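The Empty Basket

By Eirini Kyriakidis

My grandmother had a word for the things which travel through a house without any purpose. She called them the walkers. A screwdriver, one glove, the lid of a jar. In the morning they are on the stairs and by evening they have arrived in the bathroom, and no person remembers carrying them.

I thought of her when I visited Savvas Ververidis in Clillstead, where he has taught basketry and what he calls "small storage" for many years. His classes meet on Sunday, in a long room above a bicycle shop in Skesgate Street. People come for the weaving, but many of them stay for the second part, which has no weaving in it at all. In the second part they learn how to use one basket.

I was surprised that such a thing could need a lesson. Savvas was not offended.

"Everybody buys the basket and fills it the same afternoon," he told me. "Then it is full for eight years. It is not a basket after that, it is a drawer with no front."

His method is simple to explain and, I can tell you from my own kitchen, rather difficult to follow. You choose one basket, not large. You put it on a clear surface, in the place where the walkers usually collect. During the day everything without a home goes inside. In the evening you empty it to the bottom and each object goes back to its room. If an object has no room, you must decide that same evening whether you want to keep it.

The important moment, he says, is the empty one. He asks his students to look at the floor of the basket before they go to bed.
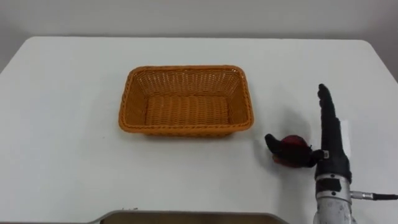

An orange woven basket on a white table, empty, with its flat floor showing.

The shape matters more than I expected. Savvas prefers a rectangle with rounded corners to a circle, as it sits well along a wall or at the back of a bench and does not roll the small things to the middle. The walls should lean outward a little, so the hand goes in easily. He likes a thick braided rim, because this is the part we hold and it is the first to suffer. A thin rim, he told me, will open within two winters if the basket is carried every day.

About colour he has changed his mind. For a long time he worked only in the natural brown of the willow. It was his student Chrysoula Kokkinos who argued for something brighter. She has three children and a hallway which, in her words, eats everything grey. A brown basket disappeared on her brown sideboard and the family stopped seeing it. An orange one, she found, they could not ignore. Savvas now recommends a strong colour to anyone with a pale table.

Not all his students agree with the evening rule. Brock Gosselin, a retired ferry engineer, empties his basket once a week and defends this with good humour. He lives alone and says he produces perhaps four walkers in a day. "I let them ripen," he said to me, and showed me a tape measure, a button and a packet of seeds he had been meaning to plant in May. Savvas looked at the seeds for a while and then looked at Brock, but he said nothing.

The course costs 90 dollars, materials included, and each student goes home with a basket of their own making. Mine took me most of the day and leans to the left. I keep it on the kitchen bench next to the telephone. The first evening I took out of it a spoon, two pens, a hair clip that is not mine, and the key to a suitcase we gave away when we moved to this country.

I put the key in my coat pocket to think about it. By the morning it was on the stairs.

Savvas Ververidis teaches at Postwood Rooms, Skesgate Street, Clillstead. Bookings for the winter classes are open, and beginners are welcome.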